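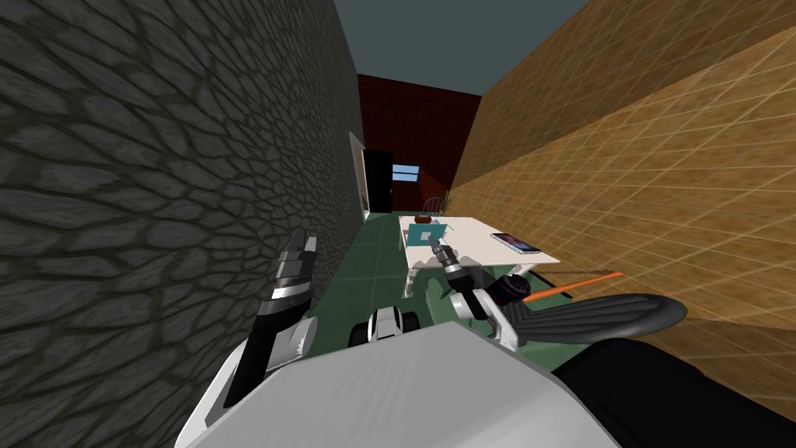
Homham Community Help > Health and Family > Living with illness

Going back to high school after leukemia treatment, how much do we tell people?

Posted by pledar_mom in October

My son is 16 and finished the main part of his treatment for leukemia over the summer. He is on maintenance now, which for him means pills at home and a clinic visit every month. His doctors say he can go back to school in person. He has been doing classes from home for most of the past year and he is more than ready to be out of the house.

What I am stuck on is how much to tell the school and the other students. The guidance office has been nice, but they keep asking me what I want them to do and I don't know what the choices are. They offered to have someone talk to his homeroom before he comes back. He said he would rather eat his own shoes. The school nurse wants a letter from the clinic. The gym teacher wants a different letter. One of his teachers emailed to say he has a lot of make-up work, with a list attached that went on for two pages.

He lost his hair and it is growing back thin and a different color. He gained weight from the steroids, lost it, and gained some back. He gets tired by early afternoon and his legs hurt on stairs. He also has trouble remembering what he just read, and he did not have that before. He hasn't told anybody but me about that part.

We moved to the Pledar side of town right before he got sick, so he only knew a few kids at this school to begin with. His good friends are all at his old school in Ridener.

So my questions are:

What does the school need to know, and what can we keep to ourselves?

Should he go back full days right away or start with half days?

Is there a formal plan I should be asking for? Someone at the clinic mentioned a 504 but we were on our way out the door and I didn't follow up.

What do we do about germs? He is not supposed to be around chickenpox or anybody with a fever. It's a school with 1,677 students. I can't see how that is going to work.

We are in the US, if it matters for the legal side. Thanks for reading all this.

slow_stairs
Member, 2,905 posts

We did this with our daughter when she was a sophomore. She is in college now. I'll go through it in the order you asked.

What the school needs to know. The nurse needs the most. She should know the diagnosis, what medicines he takes, whether he still has a port, what temperature counts as a fever for him, and who to call when he has one. Get that number from your clinic in writing. Ours wanted a call right away, any time of day, and no Tylenol given first unless they said so, as it can hide a fever. Yours may have different rules, so go by what they tell you. Make sure the substitute nurse can find the paper too. Ours was in a locked drawer the one time it was needed.

Teachers need a lot less. They need to know he can leave the room without asking, that he may be absent on short notice, and that he may need more time. They do not need his blood counts. You can ask the guidance office to send one short note to his teachers and you can ask to see it before it goes out. I rewrote ours. The first version made it sound like she was dying.

The other students don't need anything. If he doesn't want a talk in homeroom, don't have one. Those talks can work well with little kids. At 16 it should be up to him. What helped my daughter was having a sentence ready. Hers was "I had leukemia, I'm doing okay, I'm just slow." She said it maybe a dozen times the first week and then people quit asking. He might want two versions, one for people he likes and one for everybody else.

Full days or half days. Ask his doctor, but I would start short. We did mornings only for three weeks, then added one afternoon class at a time. The mistake we made was putting her hardest class last in the day. If you can still change his schedule, put math and anything with heavy reading in the morning and put the study hall after lunch. Ask for classrooms close together or on one floor. Ask for elevator access if the building has one. Ours needed a key, and it took a while to get the key, so ask for it before he starts.

The plan. Yes, you want a 504 plan. It comes from a federal law, Section 504, and it covers students with a health condition that limits something major like walking, concentrating or learning. You ask for it in writing. An email to the guidance counselor and the principal is fine. Say you are requesting an evaluation for a 504 plan because of a medical condition, and put the date on it. They will set a meeting. Bring a letter from the clinic. One good letter can cover the nurse, the gym teacher and the 504 meeting, so you don't have to chase three of them.

Things we had in ours:

Extra time on tests and a quiet room
A second set of textbooks at home
Water bottle and snacks in class
Permission to wear a hat
Leave class five minutes early to get to the next one
Rest in the nurse's office when needed, no pass
Absences for medical reasons don't count against credit
Shortened assignments when the teacher can see he knows the material
Modified gym, or a health class in its place
A class notes copy from the teacher

The make-up work. Get that into the same meeting. A two-page list is too much for a kid on maintenance. Ask each teacher what is needed to show he learned the unit and let the rest go. Most of ours agreed once the counselor was in the room. One didn't, and the counselor dealt with it.

Memory. Please tell the clinic about this. Some of the treatment for leukemia can affect attention, memory and how fast a kid gets through reading. It's common enough that many children's hospitals have someone who does testing for it. The test is called a neuropsychological evaluation. It is long and boring but the report tells the school exactly what kind of help to give. There can be a wait, so get on the list now. I would talk to your son first and let him know you're going to bring it up. Ours was relieved. She thought she had gotten stupid and she had been hiding it for months.

Germs. Others will know more than me. We asked the school to call us the same day if there was a case of chickenpox, shingles or measles in any of her classes, and we put it in the plan. The clinic told us that some exposures need treatment within a short window, so the call matters. Wash hands, no sharing drinks, flu shots for everybody in the house. She did catch colds. She missed days. It was still worth going.

One more thing. Keep the old friends close if you can. It's a drive to Ridener but I would make it.

homham_rn
Member

I work in a school health office in a different district, so take this as general information. Your own clinic's instructions come first.

The answer before mine is good. A few additions.

Sign a release so that the school nurse and the clinic can talk to each other. Without it we can't get information from the clinic, and you become the messenger for everything. You can limit what the release covers.

Ask for an individual health plan. This is separate from the 504. It is the nurse's document and it says what to do day to day and in an emergency. Some schools attach it to the 504 plan and some keep it apart. Ask for a copy of both.

Any medicine he takes during the school day needs a signed order, and that usually includes over-the-counter medicine. Chemo pills are best given at home if the schedule allows it. If he has anti-nausea medicine for bad days, get the order for that in before he starts.

If he still has a port, the gym teacher should know there are contact sports he has to sit out. Ask the clinic to list them. "No contact sports" means different things to different teachers. I have seen dodgeball go ahead under that rule.

On vaccines, ask his doctor which ones he can have now and which have to wait. Live vaccines are generally held off during treatment. If your state asks for vaccine records at certain grades, the school will need a medical exemption form. Brothers and sisters should ask too. Mostly they can and should get theirs, but check.

For crowds, leaving class five minutes early takes care of the hallways. Lunch is harder. See if he can eat in the library or a classroom with a friend or two during flu season. Don't send him to eat in my office. That is where the sick kids are.

Ask if the district has a hospital and homebound program that can be used off and on. In many places a student can be approved once and then use it in the weeks when he is out, without applying again every time. If he had a home teacher last year he may still be in the system.

slaoui2
New member

My brother had this, not leukemia but lymphoma. He just went back and it was fine. People were weird for a week and then somebody got in a fight in the parking lot and they talked about that. Let him wear the hat. Don't walk him in on the first day.

Also check if the clinic has a teen group. He didn't want to go, and then he went every month.

Comment from pledar_mom

Thank you all. I sent the email asking for the 504 meeting this morning and copied the principal. I also called the clinic and they do have a person for the testing. The wait is until after winter break, but we're on the list. I talked to my son about the memory thing in the car and he said "okay" and turned the radio up, and then a few minutes later he asked how long the test was.

He wants to start with mornings. He picked out a hat. slow_stairs, did your school make you redo the 504 every year or did it carry over?

Comment from slow_stairs

They looked at it again each fall but we didn't start from scratch. We dropped a few things as she got stronger and kept the extra time all the way through. Keep it open even if he has a good year. It also helped when she asked for extra time on the college tests, and that request takes a while, so ask the counselor about it this spring.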